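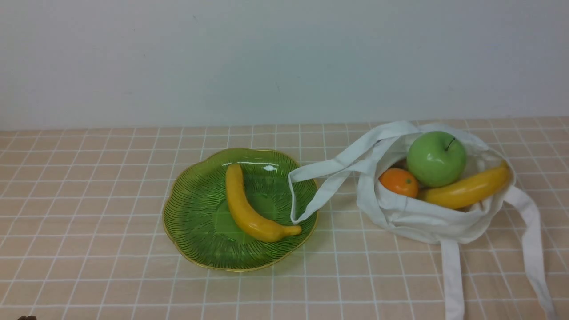
Green glass plate, gold rim, one banana. Tote bag's handle resting over the edge.

Table bits, June 2024

Quick page, more to come when I get a minute. These are the things from the kitchen clear-out that are staying. Helmut Wendt asked for the plate twice now and the answer is still no. Everthing else is in the boxes by the door at Skadudus, 13 left, help yourselves.

The plate
Scalloped all the way round, dark lines fanning out from the middle. Came from the Softić sale in February, bottom of a crate. Hand wash only! Gold rims and dishwashers, you know how that goes.

The banana
Pretty sure it's artificial. Very yellow, very glossy. Volkan Saraç wants a pear to go with it.

The bag
White cloth, long handles, a bit wrinkled. Not ironing it. Good for the market, good for library books, goes in with the towels.

The tabletop
Pale peach with thin white lines, small squares all over. People either love it or ask when it's going. Staying. Wipes down fine with plain soap.

The wall
White. Was going to be the Astness gray but the can is still shut in the hallway. Maybe in the fall.

Still to add: the blue jug, Helmuts chairs, the lamp from upstairs (needs a new cord first). If you left a dish here after the last supper, write to me before the boxes go.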